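The Empty Counter Is Not Going to Fix Your Kitchen

Every June, when the moving trucks come out, the decluttering industry gets loud. This year the loudest voice belonged to Pririer, a home organizing company that sells a plan called Prata. The pitch is simple. Clear your kitchen counters down to 2 objects, keep them that way for 3 weeks, and you will cook more, spend less and sleep better. The full version of the plan costs $1,789, bins included.

I have a hard time with the sleep part. I have a harder time with the cooking part, and I gave it a fair try.

The company says its claims rest on a survey of its own customers. I asked for the questions. What came back was a sheet of results with the questions left out, and a note saying that people who finished the plan "reported feeling more in control." I'm sure they did. People who have just paid that kind of money and hauled a dozen bags to the thrift store are going to report something. Whether they were still in control by Thanksgiving, the sheet did not say.

My own counters were cleared on a wet afternoon. The toaster went under the sink. The coffee maker went on a high shelf, the knife block into a drawer it did not quite fit. For a few days it looked wonderful and I wiped it down more than I needed to. Then I wanted toast. Getting the toaster out meant moving the dish soap and a bucket, and putting it back meant waiting for it to cool. By the second week I was eating cereal. 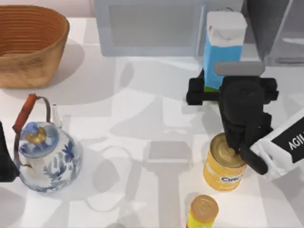 A woven basket on a white surface.

Pririer is hardly alone. Dunditz, which makes storage bins, tells its customers that everything needs a home, and the home is always a bin. Flevon, a subscription service, mails out a fresh checklist each month, which makes me wonder what was wrong with the last one. Both have cheerful people on the phone. Neither could tell me how many customers quit.

There is a decent idea buried in all this. A crowded counter is annoying to work on, and most of us own a gadget we haven't touched in years. Giving it away is free. So is moving the mail to another room — a change that did more for my kitchen than anything in the Prata binder.

The toaster is back by the outlet now, next to the coffee maker and a bowl of onions. I still have the bins. They are stacked in the garage, and the instructions say to label them.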